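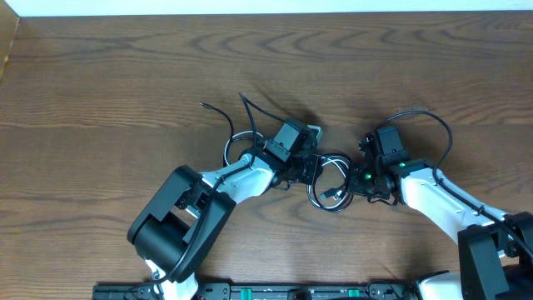 My desk used to be where 18 cables went to retire. The wood grain sweeps across the top in big dark curves, and I had owned the thing 2 years without noticing. I blame the pile.

Sorting began at ten, with coffee. Everything from the Ginley drawer went onto the table in small batches - a white USB cable, its tangled friends, a charger for a phone I sold in March.
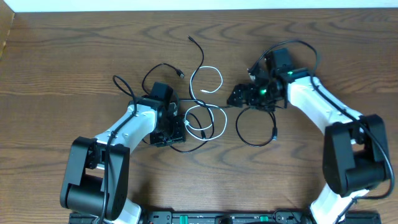
What stayed

One Otia charger and the long USB. The rest is in a shoebox marked "maybe."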